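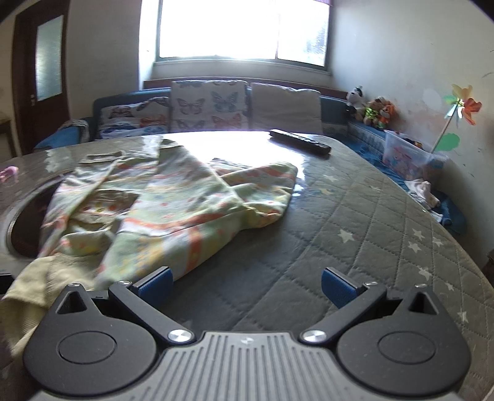 Figure 1. Large table with a grey quilted-pattern tablecloth.

School of Media, Elness College
Entertainment Reporting, Level 2
Handout 5: The film junket and the embargo
Issued 2016-02-16

5.1 Scope of this handout

The previous handout dealt with red carpet reports and picture-led stories. The present one covers the arranged interview, in particular the junket, and the written conditions under which material from it may be published. Students should read it before the seminar and bring their marked copy of the Flurisik reader, chapters 3 and 4. Libel and privacy are treated separately in Handout 7 and are mentioned here only in passing.

5.2 Terms

Junket. A day or series of days on which a film company makes its cast available to the press, usually in a hotel. Reporters are seen in short slots, one after another.

Round table. An interview in which several reporters question one performer together. All those present may normally use all of the answers, whoever asked the question.

One-to-one. An interview with a single reporter. Slots on a junket are often under ten minutes and may be shortened on the day.

Embargo. A date and time before which material may not be published. An embargo may cover the whole interview, a review of the film, or a single fact such as a casting announcement.

Copy approval. An agreement that the performer's representative may read and change the article before it appears. Most newspapers refuse it in principle. Some magazines grant it, or grant a limited form known as quote approval, in which only the quoted words are shown.

Students frequently confuse an embargo with an off-the-record remark. The first concerns time. The second concerns whether the words may be used at all, and it should be settled before the remark is made. A performer who says something and then asks for it to be left out has made a request, which the reporter should pass to the editor.

5.3 How the slots are given out

The publicist draws up a list of titles in order of importance to the release. National newspapers and large websites are generally placed first, followed by specialist film titles, regional titles and student press. Position on the list affects the length of the slot and the time of day. Late slots are less popular, as answers have been repeated many times by then and tend to be brief.

The reader gives the case of Grolow, a film distributor, which in one season offered regional titles round tables only. Several declined and ran cinema listings with no interview. Others attended and shared the same quotations, so that near-identical articles appeared in neighbouring areas within a day. Students should consider which course served the readers better and be ready to defend a view.

5.4 Preparing for a short slot

A reporter with eight minutes can expect to complete four or five questions. The following order is recommended at this level.

Begin with the film. A question about a particular passage or decision shows that the reporter has watched it and usually produces a usable answer.

Place the most important question second or third. Slots end early without warning, and a question saved for the last minute may never be asked.

Personal questions require particular care. Where the publicist has set out subjects that will not be discussed, the editor must decide beforehand whether to accept the condition. It is poor practice to accept and then ignore it. If the condition is refused and the interview goes ahead, the question may be put plainly and once.

Recording is expected. Keep written notes as well, with the time beside each strong quotation, so that it can be found quickly afterwards.

5.5 Writing from thin material

An eight-minute interview rarely yields more than 512 words of clear speech from the performer once greetings and repeated phrases have been removed. The commissioned article may be 1,000 words long. The gap must be filled honestly. Acceptable material includes earlier published interviews, with the source named; the history of the production; box office figures, where these have been checked; and the reporter's own view of the film, if the embargo allows.

The following are not acceptable:

Quotations joined together from different answers so as to appear as one.
Words from a round table presented as though said to the writer alone. "Told this newspaper" should be used only where it is true.
Claims about mood or private feeling drawn from a photograph. "Appeared tired" is a weak phrase and should be supported by something said or done.
Unnamed "friends" or "insiders" whose existence the reporter cannot show to the editor.

Compare the two openings printed on page 16 of the reader. Both come from the same round table. The first states in its opening sentence that several titles were present. The second describes the performer leaning forward to confide in the writer.

5.6 Breaking an embargo

An embargo is generally a matter of agreement between the title and the company. A breach may lead to the title being removed from later lists, and in some cases the company lifts the embargo for all once one title has published. Reporters who receive the same information from a separate source should tell the editor at once and keep a record of when and how it arrived. The Říha exercise, to be handed out in the seminar, presents a case of this kind in six short documents.

Signing an embargo form without reading it is a common fault. Students should look for the time zone, the exact material covered, and any clause on social media.

5.7 Seminar task

Read the junket transcript in the appendix to the reader. Write a news item of 340 words for a general readership, with headline. Quote directly at least three times. State clearly the conditions under which the interview took place.

Items are to be handed in at the start of the seminar. Marked work will be returned before the practical assessment in May.

5.8 Further reading

Flurisik Reader in Entertainment Reporting, chapters 3, 4 and 9.
Elness College, Style Guide for Student Publications, section on quotation.
Handout 2, notes on headlines.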